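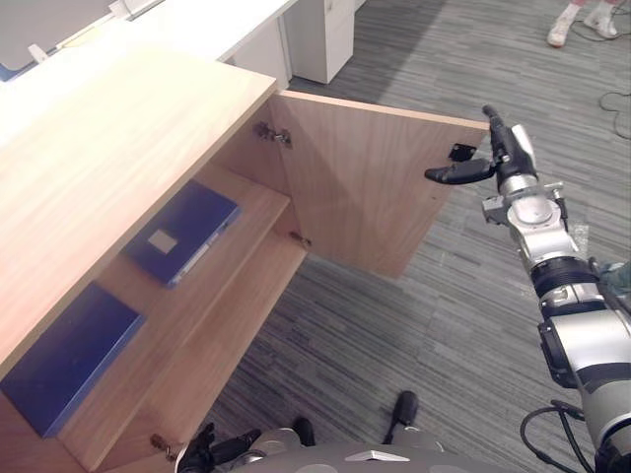 Signe Hjaltested
Maintenance thread for the two-arm machine, as promised to the very patient people who asked after my last one. It's July 2020, I have a big mug of coffee and a full page of notes, so get comfortable.

For anyone new here: our machine spends its working life opening cabinet doors and moving folders in and out. Office furniture, ordinary hinges, ordinary carpet. We call the whole setup Drososel, cabinet included, and I look after it along with two smaller ones down the hall.

The complaint this week was the right arm. It would take hold of the edge of a door and pull fine to begin with, and then partway through the swing the finger would creep along the edge and let go. Not every time! Just often enough that the folks running it started holding their breath.

My first guess is always the finger pads and my first guess is usually wrong, so I make myself do the boring checks first. Power off, arm supported, then a hand on every joint from the shoulder outward, feeling for play. Shoulder good, elbow good, forearm good. The wrist had the tiniest little click in it, the kind you feel in your fingertips more than you hear.

The click was a mounting screw at the wrist that had backed out a hair. I took all the ones on that bracket out, cleaned off the old thread locker, put a drop of fresh on each and brought them up in two passes, crosswise. The Mikkelsen driver I use for this has been in my bag for years and the handle is more tape than handle by now, but I trust it completely.

Then the left one got the same treatment, even though no one had complained about it. If you do one wrist you do both. I learned that from a very grumpy colleague at Rallbridge and he was right about this and wrong about nearly everything else.
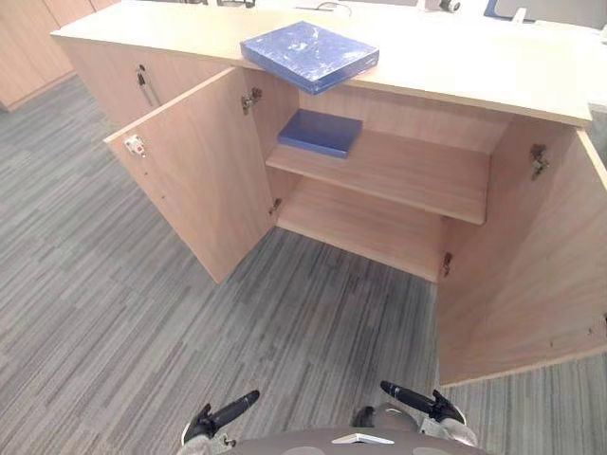

Doors open both ways, one blue folder on top and one on the shelf, grippers parked low in front.

I like to check the height and distance of the base while both doors are open wide, with the arms down like that. Our mark is 86 cm from the front edge of the cabinet to the center of the base. It had wandered. Carpet does that, the base settles into it and then somebody nudges a cable and off it goes.

So: roll it back to the mark, lock it, measure again, and THEN run the home routine for both arms. I have done those in the other order and had to do the whole thing twice, which makes for a long afternoon.

A word about cables, while I'm on the subject. Every loop hanging off an arm needs enough slack for the farthest reach and not much more. I move each arm slowly through its full range by hand and watch the loops the whole way. One was rubbing at the elbow, so it got a new wrap and a new tie – loose enough to slide a pencil under.

Someone asked about the wrist cameras. I look at the picture from each one before I clean anything and again when I'm finished, mostly to be sure I haven't knocked a mount while I was in there with the brush.

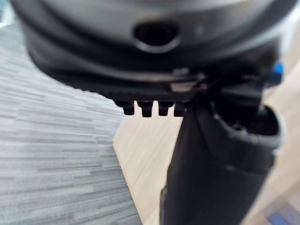 Underside of the wrist from its own little camera. That row of four teeth is where I start with the brush.

It's a soft dry brush, always, and I work outward from the mounting plate toward the fingers. Carpet fluff loves a ridge. No solvent near the housing please, a barely damp cloth is plenty, and keep it well away from any opening.

Pads next. I swap them as a set, 5 hours a month of door work or 50, doesn't matter, if one looks shiny they all go. The ones we use are from Tralletti and they come in a bag that is impossible to open with gloves on.

Test run after all that: right door, left door, folder out, folder back, at low speed with my hand on the stop button. Then the same at normal speed. The finger stayed put on the door edge all the way around and I did a small dance on the carpet.

Next check on those screws goes in the log for 5 days from now, just to see whether the thread locker is holding. I put a paint stripe across each head so I can tell at a glance if one has turned. Cheapest trick I know.

Oh, and two of you asked what I do about the door hinges. I snug them up with a hand screwdriver whenever I have the machine down anyway. A sagging door changes where the edge is, and then you're chasing a robot problem that lives in the furniture. Ask me how many evenings I've lost to that one!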